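Chapter 3
Feet First: How a Shoe Is Supposed to Fit

Before we get to lasts, stitching and soles, I'd like you to do something a little undignified. Take off your shoes, both of them, and look at your feet. Most of us haven't given them a good look in years. You will probably notice that one is longer than the other, that your little toe has tucked itself under its neighbor, and that there is a callus or two you could not explain if asked. Every one of those small facts will matter to you before this chapter is over, so it pays to get acquainted now.

I came to this subject by way of the sales floor. My first job, one wet November, was in the fitting room of a family shoe store in Stornurow, a town with two good bakeries and a great many hills. The woman who trained me was Saadet Gündoğdu, and she would not let me touch a shoe for 11 days. I measured feet. I measured them sitting and standing, in the morning and again late in the afternoon, and I wrote the numbers on cards that she kept in a long drawer under the register. By the end of it I could see for myself what she had been telling me since the first morning — that a foot is a different size at five o'clock than it is at nine, and that a person standing up has a longer foot than the same person in a chair.

Old habits in the trade worked against knowing this. For a long time a shop sold you a number. You said you were an eight, the clerk brought an eight, and if the eight pinched you were told it would give. Leather does give, some, mostly across the ball of the foot where it bends with every step. It gives very little in length. A shoe that is too short on the day you buy it will be too short when you throw it out, and your toes will have paid the difference.

Lighter uppers changed the conversation. A knit or mesh shoe has more stretch in it than stiff leather, and customers (I was one of them) took to buying by feel in the first ten steps. There's a good deal to be said for that. But softness can hide a poor fit for weeks, and a strap pulled snug over the instep will hold a foot in a shoe that is a full size too long. We'll come back to this when we get to closures, and again when we talk about children, who will cheerfully tell you that anything with straps fits perfectly.
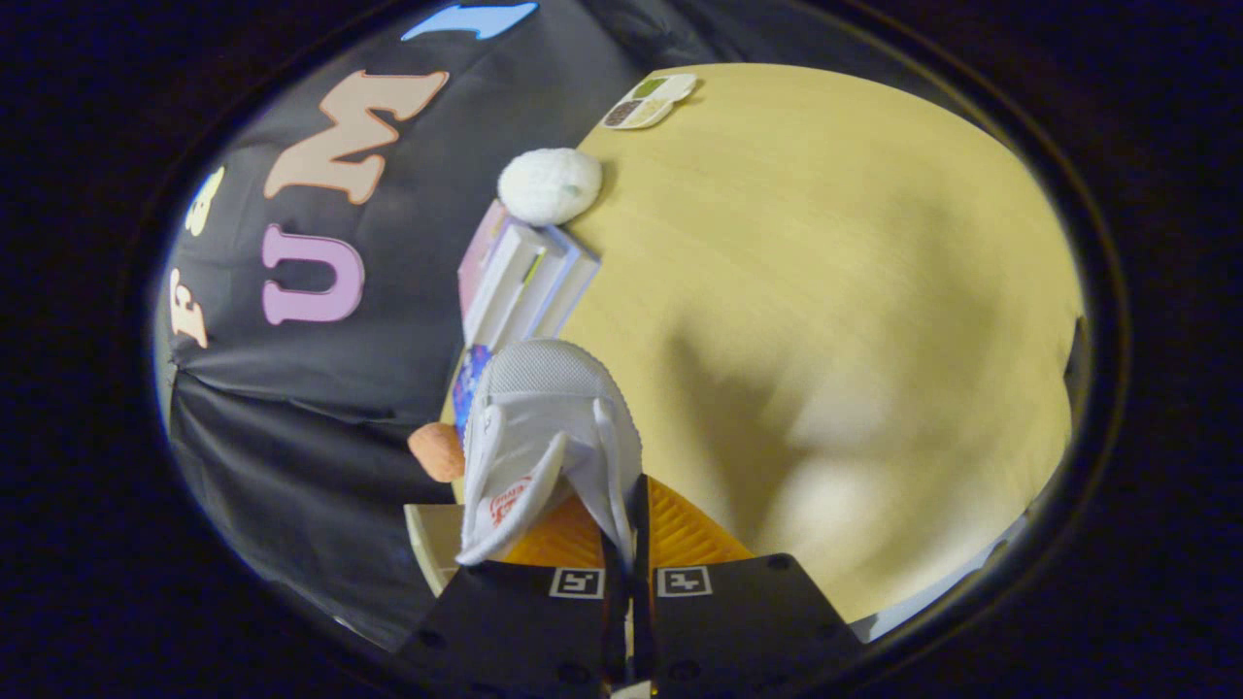 Figure 3.1. A white sneaker with a mesh upper and straps.

Let me set out three words we'll be leaning on. Length you know already, or think you do. Width is measured across the ball of the foot, from the joint behind the big toe to the joint behind the little one. The third, and the one most often skipped, is heel-to-ball, the distance from the back of the heel to that same big toe joint. Two people can have feet of equal length and quite different heel-to-ball measurements, one having long toes and a short arch, the other the reverse. Put them both in the same shoe and it will bend in the right place for only one of them.

The exercises at the end of the chapter ask you to measure 15 people. Please try to find a mix of ages, and do at least a few of them twice in one day. Use the Agarwal chart in the back of the book to record your results, and write in pencil — you will change your mind about where the joint is, and so did I.

We begin with the bones.

Cillell Press | Questions and corrections: write to the Textbook Desk | All rights reserved | Back to top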